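作業ノート ビンピッキング学習データ収集
4月 開始 8時40分

朝の状態確認。昨夜のうちに誰かがセルの電源を落としてくれていたので、エンコーダの照合から始める。親切は時に20分かかる。

今回の目標は、把持の試行を800本そろえること。うち有効と判定できるものが何本残るかは別の話で、Kandbyの学習パイプラインに渡すときに毎回ちょっとした悲劇が起きる。前回は「有効」の定義が収集側と学習側で違っていて、持ち上げた直後に落としたものを、こちらは失敗、向こうは成功と数えていた。モデルは素直なので、つまんですぐ放す動作をきれいに覚えた。ある意味では学習の成功例である。

そこで今回から定義を紙に書いてセルの横に貼った。

成功:把持後、退避高さまで上げ、そこで2秒保持
失敗A:指が閉じきった(空振り)
失敗B:持ち上げ途中で落下
失敗C:箱の壁に当たって保護停止
保留:上のどれでもない。必ず一言メモを書く

「保留」を作ると全部そこに入るのではと言われたが、ないと全部「成功」に入る。過去の自分たちを信用しないことにした。

9時15分
キャリブレーション。固定カメラとロボットベースの位置合わせをやり直し。1回目は残差が妙に大きく、マーカー板のねじが緩んでいた。2回目で収まった。1回目の結果ファイルに「final」と名付けてしまったので、2回目は「final2」になった。この命名規則を批判する資格のある人間は、この部屋にはいない。

箱の位置も測り直してオフセットを登録。クランプは両側とも増し締め。先月は収集中に箱が少しずつ右へずれていき、気づいたときには後半のデータが全部、存在しない壁を避ける軌道になっていた。学習側の人には「環境の多様性です」と説明した。二度は使えない。

9時50分
収集開始。ワークは棒材のみ。バッチは16試行で区切り、区切りごとに手で並べ替える。ランダム配置のつもりで人が置くと、どうしても見栄えのいい置き方になる。棒が重ならず、壁からほどよく離れ、いかにも拾ってくださいという顔をしている。これでは困るので、並べ替えは「上から雑に落とす」を正式手順とした。手順書に「雑に」と書くのは勇気がいる。

提示する把持候補はKolevの生成器から。スコア上位だけを取ると同じような姿勢ばかりになるため、3回に1回は中位から引く。中位の候補は見ていて胃に悪い。壁すれすれに指を差し込もうとするし、棒の端の端をつまもうとする。しかし境界付近の例が足りないと言われ続けているので、胃の方に我慢してもらう。

10時30分
ケーブルの取り回しを見直した。手首を大きく回す候補が来ると、ホース類が引っ張られて動きがわずかに鈍る。目で見ても分からない程度だが、手首のトルクのログには出る。回転量の上限を少し絞った。絞った分だけ姿勢の分布が狭くなるので、設定変更として必ず記録。変更前後のデータを黙って混ぜないこと。これは自分に向けて書いている。

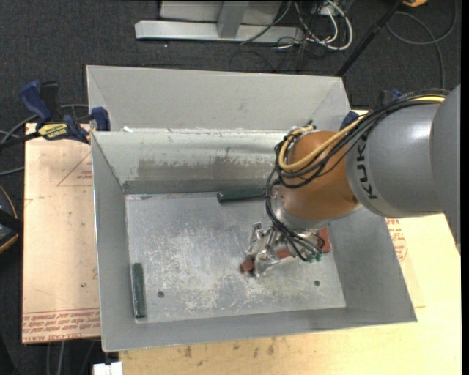
11時10分
空振り(失敗A)の判定で問題。グリッパの開度だけを見ていると、細い棒を浅くつまんだときと何もつまんでいないときの区別があやしい。しきい値を下げれば浅い把持が成功側に入り、上げれば正しい把持まで空振り扱いになる。昼までいじって、開度と持ち上げ時の力の差分を両方見る方式にした。最初からそうすべきだったという意見は受け付けるが、前回の実験計画書で「開度のみで十分」と書いたのは自分である。

再判定のスクリプトを朝からの分にかけ直した。何本か成功から失敗Aに落ちた。成功率が下がったのに気分は良い。職業病だと思う。

12時20分 昼休み
セルは止めた。無人で回す誘惑はあるが、前に昼食から戻ると保護停止のまま40分固まっていたことがあり、その間ログだけが律儀に増えていた。

13時05分
再開。午後は壁際の配置を多めにする。箱の奥と左の壁に沿って寝た棒が一番の苦手で、指の片側を入れる隙間がない。Kolevの候補はたいてい棒の軸に対して直角に挟もうとするが、壁際ではその片方の指が壁と同じ場所を占めることになる。物理は交渉に応じない。

対策として二つ試した。

案1:棒の端を斜めからつまむ
持ち上がるが、途中で回って垂れる。退避高さでの2秒保持に耐えないものが多い。失敗Bの供給源としては優秀。

案2:先に押して壁から離し、それから把持
うまくいくときはうまくいく。ただし「押し」をどう記録するかが決まっていない。一つの試行とするのか、把持の前段とするのか。現在のデータ形式には押しという欄がなく、無理に入れると「把持位置のない把持」という哲学的な行ができる。

とりあえず案2は別フォルダに分けて収集。フォルダ名は「push_tmp」。tmpが来年も残っている方に、コーヒー1杯賭ける。

14時30分
保護停止が続いた。原因は接触検知の設定で、朝にDrekenettiの力覚モジュールを更新したときに初期値へ戻っていた。更新の説明には「軽微な改善」とあった。壁にそっと触れただけで止まるので、失敗Cがやたらと増える。設定を戻し、戻す前の失敗Cには全部フラグを付けた。捨ててもよいのだが、あとで「過敏な設定のときのデータはないか」と聞かれる気がする。これまでの経験では、捨てた翌週に聞かれる。

15時00分
照明の変更を一度だけ入れた。ブラインドを下ろして天井灯のみ。箱の底は使い込んだ金属板で傷だらけなので、光の向きが変わると深度カメラの欠け方も変わる。傷を棒の縁と間違えた候補が一件あり、グリッパが自信満々で底板の傷をつまみに行った。スコアは高かった。この件は保留に入れ、メモ欄に「傷」とだけ書いた。後日読んだ人が心配するといけないので、「底板の傷」に直した。

新しい底板に替えようかという話も出ている。個人的には反対。納入先の箱がきれいなわけがないし、Grustarの現場に置けばすぐに同じ顔になる。きれいな箱で学習したモデルは、きれいな箱でしか働かない。気持ちは分かる。

16時10分
データ容量の警告。点群をすべて生のまま保存していたのが原因。把持前後の2枚だけ生で残し、途中は間引く設定に変更。転送は夜に回す。

16時40分
本日分終了。

集計(再判定後)
試行 201
有効な成功 65
残りは失敗A、B、C、保留
押しの試行は別集計、上の数には含まない

目標の800には遠い。午前を判定方式に、午後の一部を接触検知に使ったのだから、まあこんなものだろう。計画表の方では今日で半分を超えているはずだった。計画表は私ではなく、もっと楽観的な人が作った。記録を見ると作成者欄は私になっている。

失敗の方が多いことについては、学習側には喜ばれるはず。前から負例が少ないと言われていた。ここまで応えるつもりはなかった。

次回まで
・押しの記録形式を決める(先に学習側と話す。先に実装しない)
・手首回転の上限を段階的に戻し、ホースの引っかかりを見る
・力覚モジュールの設定を起動時に自動で照合する
・判定定義の貼り紙に、開度と力の両方を見る旨を追記
・「final2」を改名
・マーカー板のねじにゆるみ止め

追記 17時25分
転送開始。進捗表示は残り3分と言ったあと、残り9時間と言っている。後者を信じて帰る。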